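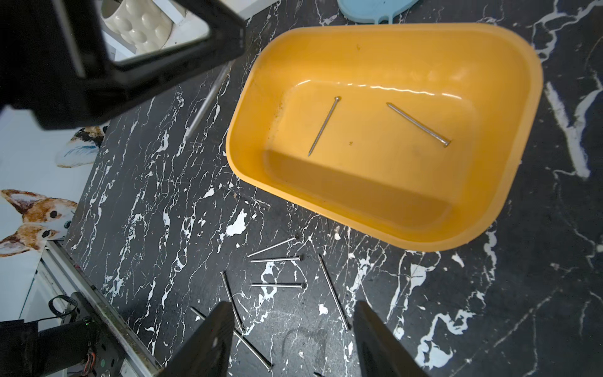 Nails and a yellow tub on the worktop.

Jun 24, 2024

The old bus depot at Tekeneck is going to be flats and shops, and last week the council put the plans out for people to look at. I went along to the library in Dovville and spent an hour with them. I have lived on this side of town long enough to remember buses coming out of the place, so I wanted to see what they meant to do with it.

The scheme is by a developer called Nouri, who also built the retail park out at Tultuvberg. The plan keeps the front wall of the depot and the clock, and knocks down nearly everything behind. In its place you get 200 flats in four blocks, a row of shop units along the road and a small supermarket on the corner. There is a square in the middle with trees in it. The drawings show people sitting under the trees with coffee, as these drawings always do.

The part I was most interested in was the roof. Nouri says the supermarket and the shops will share one long flat roof, and most of it will be planted. Rain that falls on it goes into tanks under the square and gets used for flushing toilets in the shops. I had a look at the drainage report, which was in a separate folder under the table and didn't look as if many people had opened it. The tanks come to 200 cubic metres between them. Anyone who has walked down Station Road after a heavy shower will know why that matters. The drains at the bottom have never coped, and the newsagent keeps a board ready for the door.

I am less sure about the shops. Dovville already has empty units on the high street, and three of them have been empty since before I started this blog. The new ones will be bigger, with proper loading at the back, and the rent will be higher to match. The woman on the stand told me that Nouri had interest from a gym and a chemist. She couldn't say which chemist. If it is the one we already have, then all that happens is a shop moves half a mile and leaves another gap behind it.

At Tultuvberg it went like that. The retail park opened one April with every unit taken, and the old parade lost its shoe shop and its bakery the year after. The park does well enough. I buy paint there and it is easy to park. But I used to go to the parade for bread and end up buying other things, and I don't do that any more.

Parking is the thing most people at the library were talking about. The plan has fewer spaces than flats, and none at all set aside for the shops apart from the supermarket. Nouri's answer is that the site is on two bus routes. It is, although one of them stops running in the early evening. I would like to see somebody agree to pay for the later buses before the flats go up, and I have said so in my comments.

I also asked for a say on the clock. It hasn't worked for years and the plans only say it will be "retained". I take that to mean it stays on the wall. I have asked for it to be repaired and for someone to be named as responsible for it.

Overall I am in favour. The site has been behind a fence for far too long and the roof idea is a good one — better than anything they did at Tultuvberg, where the whole car park drains straight into the brook. I would rather have fewer shop units and perhaps a room that could be hired for meetings, now that the church hall is booked up most evenings.

The plans are still out at the library, upstairs past the large print books, and there are paper forms if you don't want to do it online. The online form logged me out halfway through, so write your comments somewhere else first and paste them in.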